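Camp Kitchen Tips for Longer Stays

Cooking outside for a weekend is easy enough with whatever you throw in the trunk. Once a stay runs to seven nights or more, small problems start to add up: the cooler goes soft, the dishcloth smells, and the one sharp knife is always at the bottom of the bin. These tips come from a good many summers at the sites near Gurkness and a few cold ones at Srisuk, where the nearest store closes at 4 p.m.

Packing the kitchen bin

Use two bins with lids that latch. One holds everything for cooking, the other holds dry food. Put the stove, lighter, can opener and cutting board at the top of the cooking bin, so that the first meal can be started before the rest is unpacked. Pots nest best with a dish towel between them, and the towel stops the rattling on the drive.

Tape a list inside each lid. Cross things off as they run out and copy the crossed items to the shopping list the night before you go to town. 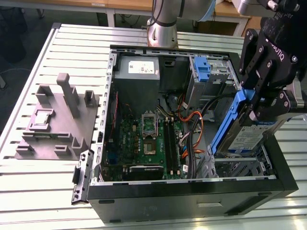 Coolers do better when each kind of food has its own container. Use flat, stiff boxes for meat, cheese and cut fruit, and stand them on edge so that any one can be lifted out without moving the others. Color helps a lot. The bright blue of the drive caddy beside all that black is easy to pick out, and a bright blue box for raw meat is just as easy to find under a layer of ice. Keep that color for raw meat only. Write the contents on a strip of masking tape on the short side, the side that faces up.

Ice and cold food

Block ice lasts longer than cubes. Freeze water in clean milk jugs, leaving some room at the top, and use the meltwater for washing up. Chill the cooler overnight before you load it, and load it with food that is already cold.

Drinks go in a separate cooler. It gets opened all day long, and the food shouldn't have to pay for it. Keep both in the shade and move them when the shade moves – on the Rodum loop the afternoon sun reaches almost every picnic table.

A cheap fridge thermometer belongs in the food cooler. Look at it every morning. The food should stay at 40 degrees or below. If perishable food has been sitting above that for more than two hours, throw it away.

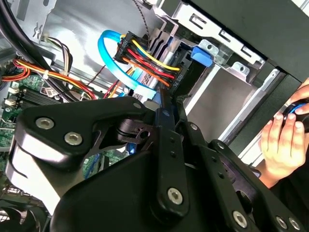

Can you keep eggs in the cooler without breaking them?

Crack them at home into a screw-top bottle and keep it on the ice. Use them within two days. For a longer stay, bring whole eggs in a hard plastic egg carrier and set it on top of everything else.

The stove and the fire

Set the stove on a level surface out of the wind and never inside a tent or a closed camper. Check the hose and fittings with soapy water at the start of the season. Bubbles mean a leak, and a leaking hose should be replaced before the stove is lit again.

For cooking over wood, let the fire burn down to coals first. Flames blacken the pot and scorch the food. A thin coat of dish soap on the outside of the pot, put on before it goes over the fire, makes the soot wipe off. Don't do this with cast iron.

Foil packets need heavy foil, folded twice along each seam. Sliced potatoes and onions take up to 30 minutes on medium coals. Turn them once at the halfway point.
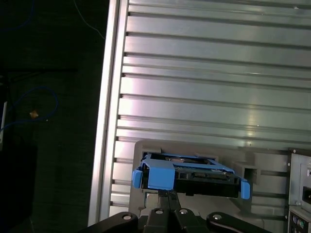

Holding the blue caddy by its underside.

Washing up

Set out two basins, one with hot soapy water and one with clean hot water for the rinse. Wash in order: cups, plates, silverware, then pots. Scrape everything into the trash before it goes in the basin. Grease should be wiped out with a paper towel and bagged with the garbage.

Hang dishcloths on a line in full sun. A mesh bag clipped to the same line makes a good drying rack for cups and plates. Dump the wash water where the campground says to – at most places there is a utility sink or a drain near the restrooms.

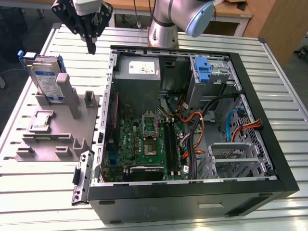
Keeping animals out

Put all food, trash and scented items away before dark, and that includes toothpaste, dish soap and the dog's bowl. Use the metal locker if the site has one. A cooler with a latch will slow down a raccoon but won't stop a bear. At Biltach the rangers will write a ticket for a cooler left on the table.

Sweep up crumbs under the table after the last meal. Ants follow them straight to the bins, and once ants are in the sugar there isn't much to do but throw it out.

When you get home

Wash both coolers with a spoonful of baking soda in warm water and let them dry with the lids open. Store the bins with the lids on and the food bin empty. Flour, rice and pancake mix left in the garage until January will have moths in them.

Welington Evangelista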